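The Door Log

The assignment was to record every use of the door between the small office and the corridor for one month, September, and to submit the totals at the end. The form had four columns: time, direction, condition of latch, remarks. I was told that the remarks column could be left blank.

Dakthorpe, which owned the building, had ordered the log after a dispute with Humness, which had supplied the door. Dakthorpe claimed that the latch failed to catch. Humness claimed that the latch was rated for more use than the door could possibly be getting. Neither firm had a figure for the use. I was hired to produce one.

The door was frosted glass. The handle was a metal lever. Next to the door was a window with horizontal blinds, and a desk had been placed under it for me. I had a pencil, a stack of forms and a small steel ruler for measuring the gap between the door and the jamb. The first entry was made at 7:40 in the morning. Direction, in. Latch, caught.
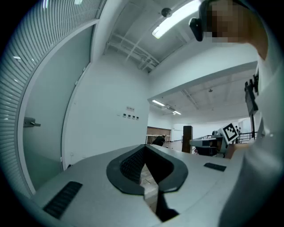 The office door and the wall with the sign in red lettering.

For two weeks the log was unremarkable. People pressed the lever, went through and let go. The door closed under its own weight, and I wrote down whether it had latched. It failed 15 times. I noted that the failures fell mostly in the late afternoon, and I tested the obvious causes. The hinges were level. The strike plate was tight. I put one drop of Shawky oil on the bolt, recorded the drop in the remarks column, and saw no change in the rate.

In the third week I found that the log and the door did not agree. Dakthorpe had fitted a mechanical counter inside the lock case. I had not been told of it, and came across it when I took off the inside plate to look at the spring. It advanced by one each time the lever went down. My total that evening was 2,468. The counter read 2,476.

A difference of eight could be explained by error. I had taken lunch at the desk and might have looked away. I moved the desk closer, ate before work and started a second sheet for the counter, read hourly. The hourly figures matched mine to the unit. At night, with the building locked and the lights off, the counter advanced by eight. It had done so on one night only. I could not establish which. 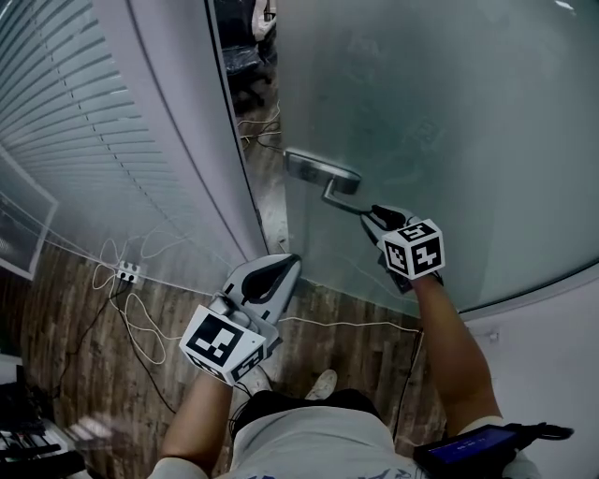 My own procedure was the next thing to examine. I had been pressing the lever with my full hand when I tested it, close to the plate, and it occurred to me that a person who was unsure of the door would not do that. Such a person would take hold of the far tip of the lever, where the least force is needed, and lower it slowly. I tried this. The bolt withdrew without a sound. On release it returned without a sound as well, and the door stayed unlatched. I repeated the test eight times before I noticed the number.

I wrote to Dakthorpe that the latch failed when the lever was released slowly, and that the fault could be corrected with a stiffer spring. I enclosed both sheets. I did not comment on the night reading, for which the form had no column.

The reply came from an office in Nimilthorpe that I had not dealt with before. It thanked me for the sheets. It stated that the rated use of the door was 2,000 operations a month, that this had been exceeded, and that the claim against Humness would be withdrawn. 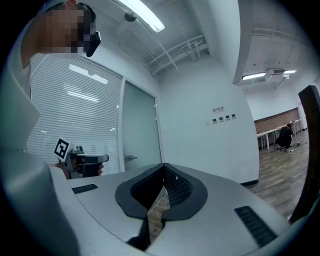 It also asked that I return the counter. I took off the inside plate again with the same screwdriver. The spring was there, and the bolt, and a rectangle of clean metal where something had been screwed down for a long time. There were two empty screw holes. I measured the distance between them with the steel ruler and entered it under remarks.

Then I packed the forms, went out and let the door close behind me. Time, 5:15. Direction, out. I stood in the corridor and waited to hear the latch.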